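The Sorting Arm

Chapter 1: Tkachenko's Shop

The key to the Tkachenko shop sticks if you turn it like a normal person. You have to lift the handle and sort of lean on the door with your hip, and I'd been a member for two months before anyone told me that, so for two months I just waited around outside until somebody else showed up. That's how I met Vira Hrytsenko. She came along with a bag of foil wrappers under one arm, hip-checked the door open, and said, "Are you any good at holding things?"

I said I was pretty good at holding things.

"Great," she said. "You're on my build."

Her build was a sorting arm. You'd dump your junk drawer into a bin and it would pick out one thing at a time and put it somewhere sensible. She'd named the software Nustent, a word she got by falling asleep on her keyboard (she swears by this story and I've never believed it). The arm was the shop's big secondhand KUKA, and everybody had to sign up for it on a clipboard by the sink. Vira had signed up for every evening in June.

Chapter 2: Masta

Antonina Melnychuk had the bench behind ours and she did not approve. She was restoring a sewing machine called a Masta, a heavy old thing with a treadle, and every time our arm swung around she'd put both hands flat on it as if we might take it away from her.

"My grandmother sorted buttons by hand," she said. "Four children, one lamp, and a jar of buttons."

"Did she like it?" Vira asked.

Antonina thought about that for a long time. "She hated it," she said, and went back to her oiling.

I should say that I had no idea what I was doing. My job was to put things in the bin, let the arm have a try, and write down what happened in a notebook. Got it. Dropped it. Grabbed air. Grabbed air. Grabbed the side of the bin, and Vira yelled a word I won't put here! By the middle of the month I'd written down 400 tries, and my handwriting had gone from neat to something a doctor would be ashamed of.

The trouble was always the shiny stuff. Solid things it could manage, and I'd started to cheer for it a little under my breath. But give it a wrapper and it went for the bright fold at the top, where there was hardly anything to hold, and came up with nothing. Vira would sit down on the floor with her laptop and go very quiet. Then she'd say "Again," and I'd put the wrapper back.

Chapter 3: Try 414

It was getting on for midnight when we set up the last run. Antonina was still there, pretending to look for a screw. I'd clamped the bin down myself, with the orange clamps, and I was proud of those clamps. I tossed in a metal pan, the little dark blue block, a few crumpled wrappers and that purplish bulb-shaped thing that had been rolling around the shop since before I joined. It ended up off by itself in the front corner, and I left it there.

"Ready?" said Vira.

I wrote 414 at the top of a clean page. The arm came over the side and went down.
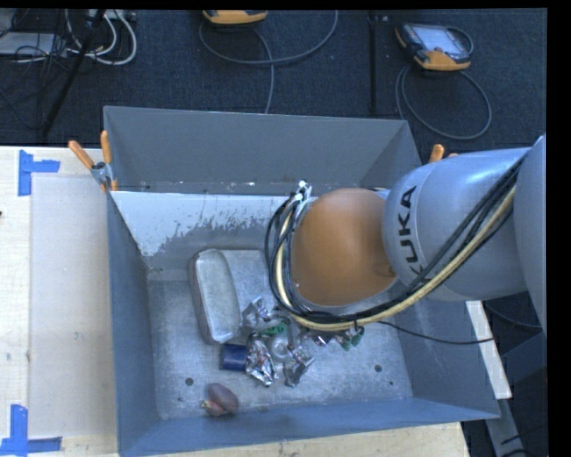
Chapter 4: What Antonina Said

It came up with a wrapper.

A real one, all silver and crinkly, hanging there over the bin! I forgot to write anything down. Vira had both hands on top of her head. It held on for nearly 12 seconds (Antonina counted out loud, in Ukrainian, which I only worked out later) and then it let go and the wrapper floated down onto the table.

"Well, it dropped it," I said.

"It dropped it after," said Vira. "After is a whole different problem. I love after."

Antonina came around the bench, picked the wrapper up and smoothed it out with her thumb. Then she went to her own shelf and came back with a jar, an old jam jar with a cloth tied over the top, and set it down next to my notebook.

"Buttons," she said. "Tomorrow you try buttons."

Vira looked at the jar and then at me, and I turned to a new page.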